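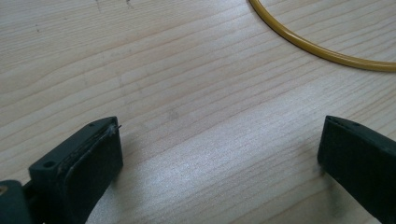
Sandrine Roussel wants to know why a robot that can pick up a grape can't let go of a sponge. Good question Sandrine, and it's pretty much what went wrong with Zostar, so let's go.

Zostar is a robot arm. It works in a sorting room in Tanotville, putting things from a table into boxes. Pick up, move, drop. Pick up, move, drop. All day, no snack breaks.

Then one morning in December it stopped dropping things.

What happened

A sponge went up. The sponge went over to the box. The fingers opened - and the sponge just hung there, stuck to one finger. Zostar didn't notice. It went back for the next thing with the sponge still on. Bump. Then a toy car got pushed off the table. Then a cup. 3 things on the floor before a grown-up hit the stop button.

Why didn't it notice??

Robots only know what their sensors tell them. A sensor is a part that feels or measures something, a bit like your skin or your eyes. Zostar had a sensor for how wide its fingers were. Fingers open? Yes. So the robot's program, called Kos, said OK, job done, next one please.

But "my fingers are open" and "the sponge is gone" are two different things! Try it at home. Put a bit of sticky tape on your thumb, then open your hand wide. Hand open. Tape still there.

Why was it sticky?

Grippers need pads. A pad is the soft grippy bit on the inside of a robot finger. Without one, smooth things slide out, like soap in the bath. Pads get rubbed every single time the robot grabs something. Zostar's pads had done 3325 grabs. That's a lot of rubbing.

When a pad wears out, little bits can come loose. A tiny flap, or some fluffy threads. On Zostar, a thread had hooked into one of the holes in the sponge. Like when your sweater gets caught on a fence. Thats all it was. One thread.

Engineers call this wear. Your sneakers get it too, look at the bottoms.

What about cables?

Lots of kids ask this one. Yes, cables can cause trouble too. If a moving arm catches a loop of cable it can pull it, and a pulled cable might come unplugged or get damaged inside where you can't see. Then the robot can stop suddenly, or miss a message. It wasn't the problem this time. Still worth knowing - keep loops well out of the way of anything that moves.

How they fixed it

First, power off. Always first. Nobody puts their hand near a robot arm that could start moving.

Then the old pads came off and new ones went on. It took 10 minutes.

Then Kos got a new rule. After every drop, Zostar now holds still and a camera called Inton takes a look at the fingers. Anything still there? Stop and call a person. Nothing there? Carry on.

And the pads get checked by a real human after every 40 boxes, wich is boring but it works.

If you ever meet a robot arm

Stay behind the line or the fence. Don't reach in, even when it looks asleep. It might only be waiting for its next instruction.

Find out where the stop button is. Usually big and red. You press it if something looks wrong, and you won't get in trouble for pressing it.

If something falls off the table, leave it on the floor and tell a grown-up.

Words to remember

Sensor - a part that measures something.
Gripper - the robot's "hand".
Wear - what happens to stuff when it gets rubbed again and again.
Fault - when a machine isn't doing what it should.

Something to try: find a thing in your house with wear on it. A pencil eraser, a doormat, the arm of a couch. Which part is the most worn, and what keeps rubbing it there? Draw it.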